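On Renewing the Lease for the Shop Floor

The lease on our unit expires in October, and the management of this blog, which is to say its sole author, has spent a good part of the summer deciding whether to renew it. Readers who rent light industrial space will be familiar with the process. Readers who do not may find the following account useful, should they ever be asked to sign a commercial lease by a landlord who describes it as standard.

The unit in question is number 16 in a row of identical buildings put up for small firms. The previous tenant was a cabinet shop, and the one before that repaired vending machines. The premises measure 100 feet from the roll-up door to the rear wall and have a small office at the front with a window that does not open. The original term was six years. At the time that seemed very long, and it has passed quickly.

The landlord, Prakitz, delivered its renewal proposal in the spring. The document was longer than the lease it was meant to extend. Most of the new material concerned what the trade calls common area charges: the tenant's share of the parking lot, the landscaping, the outdoor lighting and the snow removal. Under the old terms these were billed as a fixed monthly amount. Under the proposed terms they would be billed at cost, with an estimate paid in advance and a settlement at the end of the year.

A tenant is entitled to be cautious about this arrangement. The estimate is prepared by the landlord, the work is ordered by the landlord, and the settlement is calculated by the landlord. I therefore requested the past two years of invoices for the property. They arrived after a second request, in no particular order, and it took three evenings to sort them. One item was a charge of $503 for the removal of a tree. There has not been a tree on the property during my tenancy. It was later explained that the tree had stood at another address under the same management, and the charge was withdrawn without further discussion.

That episode did not settle the matter, but it did establish that the invoices were worth reading. I would advise any tenant to ask for them in writing and to keep copies of the request.

The second subject of negotiation was the roof. Our lease, like many of its kind, makes the landlord responsible for the structure and the tenant responsible for the interior. Water does not observe this division. When the roof leaked over the rear storage area two winters ago, Prakitz repaired the membrane promptly and declined to replace the stained ceiling panels, which were held to be interior. The panels were the tenant's to replace, and the tenant replaced them. I have asked that the new lease assign the cost of interior damage to whichever party is responsible for its cause. The reply was that this language was not customary. I observed that neither was the leak, and the clause is still under review as of this writing.

The third subject was the heating unit, made by Oradex and older than the lease. Under the current terms the tenant maintains it and also replaces it, a sentence I signed without reading closely enough. Replacing a heater that will stay behind with the building is a poor use of a small firm's money. The compromise now on the table is that I will continue to pay for service, and that any replacement will be paid by the landlord and recovered in part through the rent over the remaining term. This is acceptable, provided that the recovery stops on the day I leave.

In fairness to the landlord, I also looked elsewhere. There was a newer building on the Haque property across the highway, with better insulation and a proper loading dock. The rent was higher, and the dock was shared among several tenants by means of a sign-up sheet. I have shared a dock before and do not intend to do so again. A second candidate, a former print shop let by Clovik, had an excellent front office and a floor that sloped visibly toward the drain. Everything on it would have required shims.

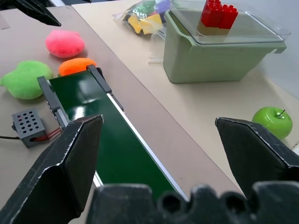
Moving costs are also easy to underestimate. The truck is the smallest part of the bill. There is the electrical work at the new address, the restoration work at the old one, the change of insurance, the new sign, and the weeks in which suppliers continue to send deliveries to the wrong door. When I put all of these on one sheet of paper, the sum came close to a full year of the increase I was objecting to. Two tenants in our row who moved out and then came back gave me much the same report.

My present intention is to renew for a shorter term, with an option to extend. The option matters more than it may appear. It should state how the rent for the extension will be set, and it should state the last date on which notice can be given. An option at a rent "to be agreed" gives the tenant very little to rely on.

The revised draft is expected before the end of the month. I have set aside an evening to read it from the first page, including the definitions, which I skipped the last time. Comments from other tenants are welcome — particularly from anyone who has succeeded in getting a roof clause amended.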